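Tiempo de cocción de la mazorca entera con tapa de cristal

vmontoya
23 de mayo de 2019
Mazorca entera, sin hojas, olla oscura con tapa de cristal. Pongo agua hasta cubrir, espero al hervor, meto el maíz y tapo. A los 4 minutos el grano sigue duro junto al zuro. ¿Alargo el tiempo o corto la pieza en dos? 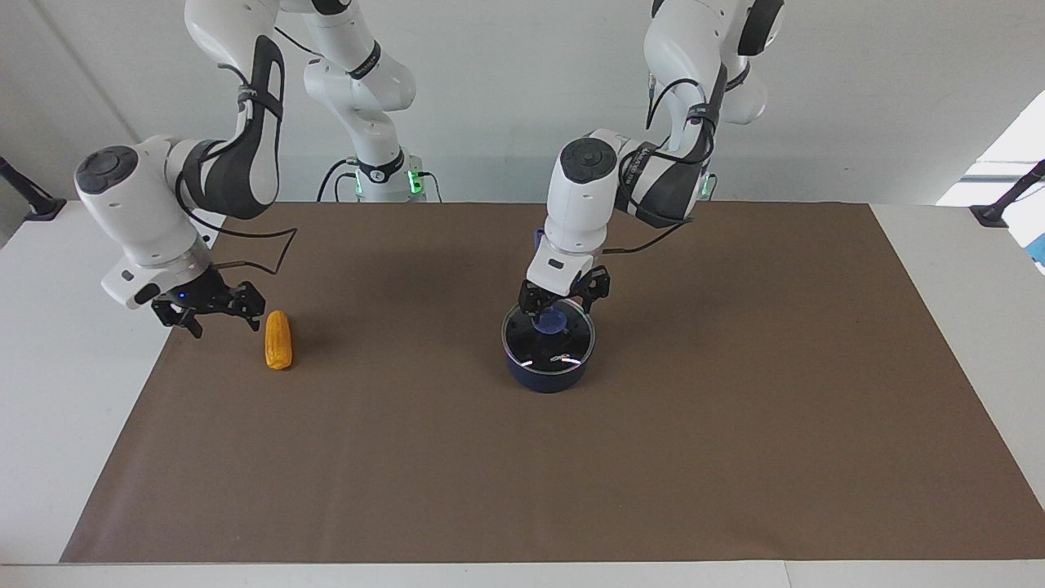

Aidan Foley: No la cortes. El tiempo depende de la edad del grano, y 4 minutos solo valen para maíz recién cogido. Con maíz de tienda, ponle el doble y prueba.

bredico80
Discrepo. Yo apago el fuego al meterla y dejo la tapa puesta. El agua baja de 100 a unos grados menos y el grano no se arruga.

Aidan Foley
Con poca agua eso no funciona – la mazorca fría se lleva todo el calor. ¿Qué volumen usas?

bredico80
El que cubre. No lo mido.

lindsay_v
La sal, al final. En agosto, con maíz de Vustville, ni eso.

vmontoya
Probaré primero el doble de tiempo, tapado y a fuego bajo. Lo de la sal lo discutiría en otro hilo – siempre la he puesto al principio y no noto diferencia.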